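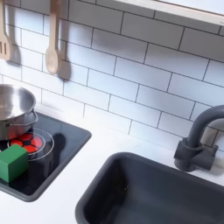 Toy kitchen care, the way we do it at our house

March 24, 2018

We've had a play kitchen going for seven years now (two kids, one after the other), and I get asked a lot how I keep it from turning sticky. Mostly with a damp cloth and a bit of nagging!

The wooden spoons and spatulas are the part I fuss over. I never soak them. Plain wood drinks up water and gets fuzzy, so I wipe them with a soapy rag, rinse under the tap and hang them up straight away. If one has already gone rough, a quick rub with 200 grit sandpaper smooths it right out. Hanging beats a drawer by a mile, by the way. Small people will put a spoon back on a hook when they'd never bother opening a drawer for it.

Tile backs with dark lines are forgiving, but jam does creep into the corners. An old toothbrush and warm water, that's all. I tried the Stüber cream cleaner once and spent longer getting the cleaner off than I had the jam.

Pretend cooktops are usually glossy black, and oh my, the fingerprints. Use a dry microfiber cloth first, then a barely damp one, and go easy if yours lights up, as you don't want water getting down to the batteries. Take those out if the kitchen's going into storage. I forgot one September and had crusty green contacts by spring.

Metal pots can go in with the regular dishes. Dry them well, especially around the handle screws, or you'll get little rust rings on the counter. Baking soda paste got most of ours off.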